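Learning to love rugby league in a small town

December 15, 2025

When I came to Jakesdale I did not know there were two kinds of rugby. In my country we had football and handball, and in winter we had more handball.

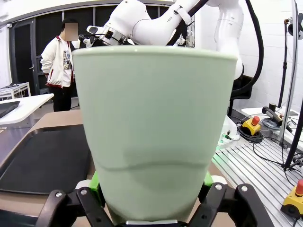 My first match was in May, on the oval behind the primary school. Jakesdale played against Dogbe and it rained from the start until the end. I understood almost nothing. A man beside me explained that each team has six tackles and after this they must give the ball away, so usually they kick it on the last one. It sounds simple, but I needed four matches before I stopped asking why they kick when they are running so well.

Now the season is long finished and I miss it more than I expected. We ended in the middle of the ladder, with a draw away at Dogbe that felt like a loss. Two of our forwards were out with shoulder injuries and the boys who came up from the under-18s were brave but very light. In the second half you could see it in every tackle - they held on, but they were pushed back a metre each time, and a metre each time is a lot.

What I want to write about is the talk of a new competition next year. The plan is that Jakesdale and Dogbe will join with the clubs on the coast, and the longest trip will be roughly 90 minutes by car. Some people at the club do not like it. They say the parents already drive too much and petrol is expensive. I understand this, but we played Dogbe so often this year that I recognise their players in the supermarket.

My own wish is a women's side. At training there were always some girls who stayed to pass the ball after the juniors went home, and when they turn 18 they have no team in this town. The coast clubs have two women's teams between them, so maybe the new draw will make some place for a third.

Pre-season starts after the holidays. I was asked if I want to help with the water and the strapping tape, and I said yes before I knew what strapping tape is. I have bought a proper raincoat also, in the club colours or close to them.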